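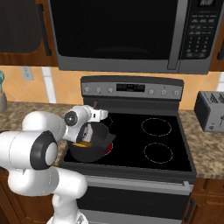

Una olla negra, encimera de granito y el microondas encima.

Llevo desde marzo entrenando para los 1000 metros del club Briseo, una distancia que elegí por parecerme corta. Es corta si la miras desde la grada. Desde la pista tiene un tramo, pasados los 600, en el que uno repasa con calma todas las decisiones que lo han llevado hasta allí.

El plan me lo hizo Áine Mac an tSaoi, que corría en Irlanda y ahora se dedica a mandarme mensajes a las seis de la mañana. Cuatro días por semana: dos de rodaje suave, uno de cuestas en el parque Plerkwood y otro de series de 200. Las cuestas las llevo bien. El rodaje suave también, aunque Áine sostiene que lo mío no es suave —dice que es lento—. 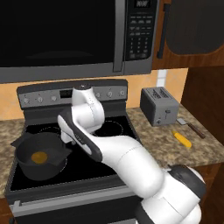

¿Hacen falta zapatillas de clavos para correr un 1000 popular?
Con unas de asfalto ligeras basta; los clavos se notan en las curvas, pero si no los has usado nunca te dejan los gemelos como piedras.

Yo me compré unos, claro. Son unos Bondix de color mandarina, de segunda mano, y los estrené el mar. 21 de junio en la pista de Buckley, con un calor absurdo. Salí con los rápidos, pasé el primer 200 sintiéndome atleta y el segundo sintiéndome mayor. Al final me adelantó un señor con visera que me dio los buenos días.

No pongo el tiempo. Áine lo tiene apuntado y con eso ya hay demasiada gente enterada. La semana que viene repetimos las series, esta vez saliendo despacio, cosa que domino.

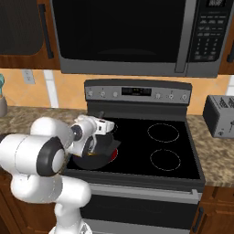

Cocina eléctrica en acero inoxidable y negro.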